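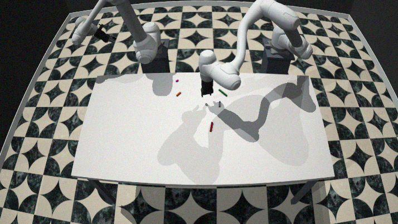 Long white table with small objects on top, a robot arm at the back left.

Skekholm Water Users
Minutes of the general meeting held on February 2, 2019, in the back room of the Yensuk Arms

Present: the Chair, the minute-taker, the household from Top Cottage, both households from the Terrace (seated apart), the Old Dairy, the farm, the new people at the Chapel, and a dog belonging to the farm.

Apologies: the Mill House, by telephone, at length. The Mill House wished it recorded that it was absent because it had no water to wash in. So recorded.

Minutes of the last meeting

The Terrace (left-hand end) objected to the phrase "after some shouting" under the item on hosepipes. The Terrace (right-hand end) thought the phrase was fair and if anything kind. After a short discussion it was changed to "after some discussion". The minutes were then signed.

Matters arising

The padlock on the borehole shed. At the last meeting it was agreed that every household should have a key. Keys were duly cut. The padlock was then found to be seized, and has been sawn off by the farm. Every household therefore has a key to a padlock that is in the farm's scrap bucket. The Chair asked for the keys back. The Chapel asked whether it could keep its key as it was the first thing anyone in Skekholm had given them. Agreed.

The new padlock has a number on it instead. The number will not be minuted. The Old Dairy then said the number out loud with the window open, and the farm will change it.

The sign. The sign saying PRIVATE WATER SUPPLY has been put up on the lane. It faces the field. The farm said it was put up from the field side because the lane side was wet, and that the sheep had been very respectful of it so far. The farm will turn it round when it is dry.

The pump

The Chair reported that Purkis had been out to look at the pump. Members will recall that Purkis looked at it in the autumn as well, and also looked at it the summer before that. The Chair summarised the written report, which says that the pump is old, that it is working, and that it may stop. Top Cottage asked whether this was different from the previous report. The Chair compared them and said the previous one had a different font.

Purkis recommends a new pump and has sent a price. The Chair read out the price. There was a pause, during which the dog was let out.

The farm said the pump had been put in by people who knew what they were doing and there was plenty of life in it. The Mill House's views on this point had been sent ahead by letter and were read out, leaving out the second paragraph. The Mill House is at the end of the pipe and gets what everybody else has finished with, and it would like a pump that can push water up a slight rise on a Sunday evening. The Terrace (left-hand end) said that the Mill House had three bathrooms and could perhaps use them in turn.

Top Cottage asked if another firm had been approached. The Chair had written to two. One does not come out this far. The other came, could not find the shed, and went home. (See under the sign, above.)

Agreed: that the Chair ask Purkis whether the pump can be overhauled, and what that would cost, and whether it could be said in plain words this time.

The tank

The tank holds 1,000 gallons. This has been stated at every meeting in living memory and the Chapel asked how it was known. The farm said it was painted on the side. The Chapel asked who had painted it. The farm said it had.

The lid is cracked and has a slate on it. The slate was meant to be there for a week. Top Cottage has looked inside with a torch and found the water clear and the sides "a bit beardy". It was felt that the sides should be scrubbed. It was also felt by everyone present that somebody else was the right shape for it. The Old Dairy has a nephew who is slim and short of money, and will ask him, without mentioning the word "beardy".

Agreed: new lid. The slate to be returned to the roof of the shed, where it came from, and where there is now a drip. 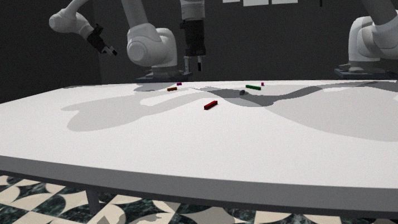

Red block on the white table, lying at an angle near the middle.

The meters

This item took up most of the evening, as it did last time.

The Nulteck meters were fitted to every house so that each household could pay for what it used. Before that, everybody paid the same, and everybody was equally sure of being robbed. The Chair observed that the meters had at least let people be robbed individually.

The Chair read out the readings. The Terrace (right-hand end) queried its own, which was a good deal higher than the left-hand end's, although the houses are a mirror image of each other and the left-hand end has a pond. The left-hand end said the pond was filled by rain. The right-hand end said that it must rain very locally. The Chair asked both ends to speak through the Chair. Both ends then spoke through the Chair at the same time.

The Old Dairy suggested that the two meters might have been labelled the wrong way round. There was some interest in this idea at the right-hand end and none at the left. It can be tested quite simply by one end running a tap while somebody watches the dials. The left-hand end was not free this weekend, or the following one.

Agreed: that the minute-taker will watch the dials. The minute-taker was not consulted on this and wishes it noted.

The farm's meter has read the same figure since it was fitted. The farm thought this was a good sign. It has animals. The Chair asked how the animals were getting on without drinking, and the farm said there was always the beck. After further questions, put politely, the farm allowed that there might be a branch off the pipe before the meter, which the farm's father had put in, and which had slipped its mind. The Chair thanked the farm for its openness. Top Cottage did not.

Agreed: that a meter be fitted to the branch, at the farm's expense. The farm asked for "expense" to be looked at again. It was looked at again and left as it was.

Money

There is £200 in the account. The new lid will use up most of it. The pump, in any form, will use up all of it and then a great deal of something we have not got.

The Chair proposed that the standing charge go up by £4 a month for each household. The Chapel said that seemed reasonable and was looked at by all present. It was explained to the Chapel that an increase is customarily opposed at the first meeting, deplored at the second and paid after the third. The Chapel apologised. The proposal was opposed and will come back next time to be deplored.

The Mill House has not paid since the summer and says it will pay for water when it sees some. The Chair will go down and run a tap in its presence.

Frost

Members are reminded to lag their outside pipes. Members were reminded of this in the autumn too, and the Old Dairy has since had an indoor fountain. The Old Dairy said that it had lagged its pipe, with a duvet, and that the duvet had been taken. The farm said it had found a duvet in the lane and the dog was now on it. The duvet will be returned after a wash, water allowing.

If the supply does freeze, the stopcock is under the flat stone by the gate. It turns the wrong way. Please do not force it the right way, as the last person to do so is still spoken of.

Any other business

The Chapel asked if the water was supposed to be slightly brown after heavy rain. General opinion was that it was, and that it did wonders for tea. The Chair pointed out that the sample sent away before Christmas had come back clear, and that a second one would be taken after the next downpour, from the Chapel's kitchen tap. The Chapel will be given the bottle and the instructions, which run to 20 steps, one of which is to wash your hands.

Top Cottage proposed that the meeting consider joining the mains. The mains stop at the Yensuk turning, on the far side of the hill. This is proposed every year and the reply from the water company is kept in the file. The Chair read it out again, as people like it.

The Terrace (left-hand end) asked that dogs be kept out of future meetings. The dog by then had come back in and was under the table, on the left-hand end's coat. No vote was taken.

The landlord asked if anybody was going to order any food. Chips were ordered, and charged to households individually.

Next meeting: in March, same room, on an evening to be settled when the Mill House has stopped ringing the Chair. Keys to the old padlock may be handed in at the bar, except the Chapel's.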